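Lob der zweiten Seite

Meine Tante Hadiza hat in ihrem Leben keinen Brief abgeschickt, der nur auf der Vorderseite beschrieben war. Sie füllte das Blatt, drehte es um, füllte auch die Rückseite, und wenn dann noch immer etwas zu sagen blieb, schrieb sie es quer an den Rand, so dass man das Papier beim Lesen drehen musste wie ein Lenkrad. Hadiza Lawal war nicht meine richtige Tante, sie wohnte im Haus gegenüber, aber wer einem Kind über Jahre hinweg solche Briefe schreibt, darf sich wohl so nennen lassen.

Ich habe im Mai ihre Briefe wieder hervorgeholt. Eigentlich suchte ich die Garantiekarte für den Wasserkocher (die ich bis heute nicht gefunden habe), und dann saß ich bis halb elf abends auf dem Fußboden im Flur, den Karton zwischen den Knien, und las von Quitten, von einer Hüftoperation, von einem Streit mit dem Optiker Sikora über eine Brille, die ihr zu streng vorkam. Nichts davon war wichtig, und ich hätte kein Wort missen wollen.

Seitdem geht mir ein Gedanke im Kopf herum, den ich hier einmal ausbreiten möchte, auch auf die Gefahr hin, dass man mich für hoffnungslos altmodisch hält: Wir schreiben einander zu kurz. Wir schreiben ja durchaus viel, vermutlich mehr als jede Generation vor uns, den ganzen Tag summt und brummt es in der Tasche. Aber die einzelne Nachricht ist auf ein Maß geschrumpft, in dem kaum noch etwas Platz findet außer dem Anlass. Kommst du? Bin da. Milch ist alle. Das ist praktisch, und ich mache es genauso, ich will mich gar nicht ausnehmen.

Der Brief dagegen hatte dieses wunderbare Problem mit dem übrigen Papier. Man hatte gesagt, was zu sagen war, das Geburtstagsgeld war bedankt, der Besuch angekündigt, und dann lag da noch ein halbes Blatt, weiß und ein wenig vorwurfsvoll. Ein halbleeres Blatt abzuschicken gehörte sich nicht. Also schaute man aus dem Fenster und schrieb hin, was einem einfiel, und dort, auf der zweiten Seite, begann meistens der eigentliche Brief. Bei Hadiza stand auf der zweiten Seite zum ersten Mal, dass sie als junge Frau hatte Sängerin werden wollen. Es kam gleich nach einem Absatz über Kellerasseln.

Garba Balogun, mit dem ich seit langem befreundet bin und der mir in fast allem widerspricht, hält das für Verklärung. Er erinnert mich gern daran, wie viele Pflichtbriefe wir als Kinder geschrieben haben, mit herausgestreckter Zunge und großer Schrift, damit das Blatt schneller voll wurde. Bei den Baloguns gab es dafür sogar einen festen Termin, jeweils vor dem Abendessen, und wer nicht fertig war, bekam den Nachtisch später. Mag sein, sage ich dann, aber du kannst heute noch aufzählen, was du deiner Großmutter geschrieben hast, und was du mir vorgestern vom Bahnsteig geschickt hast, weißt du nicht mehr. Darauf sagt er, vorgestern habe er mir gar nichts geschickt. So geht das bei uns.

Ein weißer Bogen am Greifer, ein Drucker auf dem Tisch

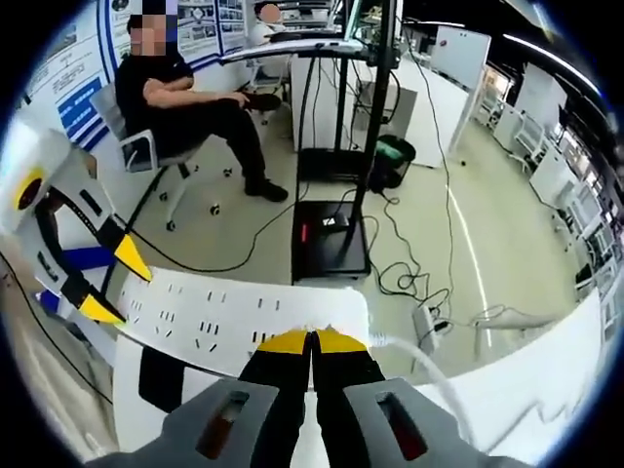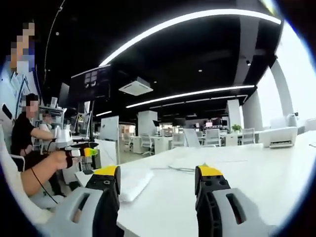

Nun höre ich schon den Einwand, man könne auch am Bildschirm lang und herzlich schreiben. Natürlich kann man das! Eine Kollegin aus meiner Zeit beim Verlag Stodell schrieb mir nach ihrem Umzug elektronische Briefe, die jedem Briefband Ehre gemacht hätten, mit Abschweifungen und Nachträgen und einer ganz reizenden Abneigung gegen Großbuchstaben. Ich habe sie mir ausgedruckt. Das mag lächerlich sein, aber was ich behalten will, das drucke ich aus, und dann liegt es im Karton bei den anderen. Der Bildschirm hat bloß keinen unteren Rand. Er fordert einen nicht auf weiterzuschreiben, und er zwingt einen auch nicht aufzuhören, und mir fehlt beides.

Denn das Ende des Blattes hat ja ebenfalls seinen Segen. Jeder kennt diese Schlusszeilen, in denen die Schrift immer kleiner wird, weil noch schnell die Grüße an alle hineinmüssen, und wie herzlich sie dadurch wirken, so zusammengedrängt wie Verwandte auf einem Sofa. In einem von Hadizas Briefen habe ich sechs Namen gezählt, die sich eine einzige Zeile teilen, und mein Vater, der offenbar vergessen worden war, steht als siebter senkrecht daneben.

Bei uns in der Straße gibt es noch den Schreibwarenladen Olatunji, einen von der Sorte, in der es nach Radiergummi riecht und man für eine einzelne Büroklammer eine Quittung bekäme, wenn man darum bäte. Dort habe ich mir nach jenem Abend im Flur einen Block gekauft, unliniert, dazu fünf Umschläge, und die Verkäuferin fragte mich, ob es für Trauerpost sei. Das hat mir zu denken gegeben. Wenn der handgeschriebene Brief nur noch für den Tod gut genug ist, dann ist mit den Lebenden etwas versäumt worden.

Ich will kein Programm daraus machen. Es gibt ja mittlerweile für alles ein Programm, mein Neffe hat mir von einer Anwendung namens Comska erzählt, die einen daran erinnert, sich bei Freunden zu melden, und auf Wunsch gleich den passenden Satz vorschlägt. Er meinte es lieb. Aber der passende Satz ist doch gerade der, auf den ich verzichten kann. Ich möchte von meinen Freunden die unpassenden Sätze hören, die über die Kellerasseln, die Sätze, die einem einfallen, wenn man schon fertig ist und aus Anstand noch ein bisschen sitzen bleibt.

Überhaupt das Sitzenbleiben. Ein Brief braucht eine gute halbe Stunde, und in dieser halben Stunde ist man mit einem abwesenden Menschen beschäftigt, man überlegt, was ihn freut, was er schon weiß, ob man die Sache mit der Schwester erwähnen soll oder lieber nicht. Selbst wenn der Brief am Ende misslingt und im Papierkorb landet, hat man jemandem eine halbe Stunde geschenkt, auch wenn er nie davon erfährt. Ich glaube, dass Freundschaften davon leben, auch von dieser unsichtbaren Zeit.

Garba hat inzwischen übrigens den ersten meiner neuen Briefe erhalten. Er rief mich an, abends um sechs, um mir mitzuteilen, dass er meine Schrift nicht lesen könne, und dann haben wir den Brief gemeinsam am Telefon entziffert, Zeile für Zeile, ich aus dem Gedächtnis und er mit der Lupe. An einer Stelle kamen wir beide nicht weiter. Er behauptet, da stehe etwas von einer Gans, ich bin ziemlich sicher, dass ich ihm zum Geburtstag seiner Tochter gratulieren wollte. Eine Antwort hat er versprochen, schriftlich, beide Seiten.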